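Grow a taro patch with me: home growers wanted for the Plellside tuber trial 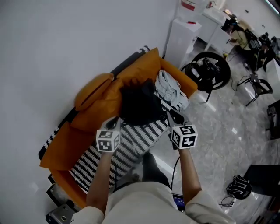

Orange sofa with two cushions, gray wall behind.

Hi all, Brenda Ocampo here. I run the edible plants side of things at Plellside, and I'm looking for people who'd like to grow taro at home next season and tell me how it goes. You don't need a farm, or even a big yard! Half of last season's growers had a raised bed and a couple of old tubs, and one grew the whole lot beside her driveway (it looked gorgeous, by the way).

We're comparing 13 kinds of taro to see which ones make a decent crop in ordinary gardens. Commercial growers have their own lists, but those plants get flooded fields and a crew. I want to know what happens in a backyard where somebody goes to the lake for a week in August and forgets to ask the neighbor to water.

What you'd get from me: 5 starter corms, two each of two kinds and one surprise, plus labels, a planting sheet and a notebook. I mail them in early spring, once your nights are staying above 50. We sent out nearly 1,000 corms last time and my kitchen table still has dirt in the cracks, so please be patient if your box is a few days late.

What I'd need from you:

A sunny or partly shady spot that you can keep really moist, or tubs at least 15 inches across.
A few notes every other week - leaf height, number of shoots, anything chewing on it.
A weight for each plant at harvest. A kitchen scale is fine.
A willingness to cook some and tell me what you thought. Boil or bake it thoroughly, please! Raw taro will make your mouth itch and burn, leaves included, so keep it away from toddlers and pets too.

You don't have to be an expert. I'd love to have more first-timers, especially folks in drier places, where we have hardly any results. If you live where taro has gone wild along streams, check your state's rules before you write to me, and don't plant near a creek or ditch in any case.

There's no pay for this, sorry. You keep everything you harvest and I cover postage both ways. (I ask for one small corm back from each kind.)

I'm also after one paid helper for packing and data entry, ten hours a week from January through May. Wondimu Alemayehu did it last season and has moved on to the greenhouse, and he's happy to talk to anyone who's curious about the job. You'd need to be comfortable with spreadsheets and with mud.

To sign up for either one, send me a note through the Plellside contact page with your zip code, a line or two about your growing space, and whether you've grown taro before. Put "taro" in the subject so it lands in the right pile. I'm taking names until 14/09/2018 and I'll write back to everybody the week after.

Brenda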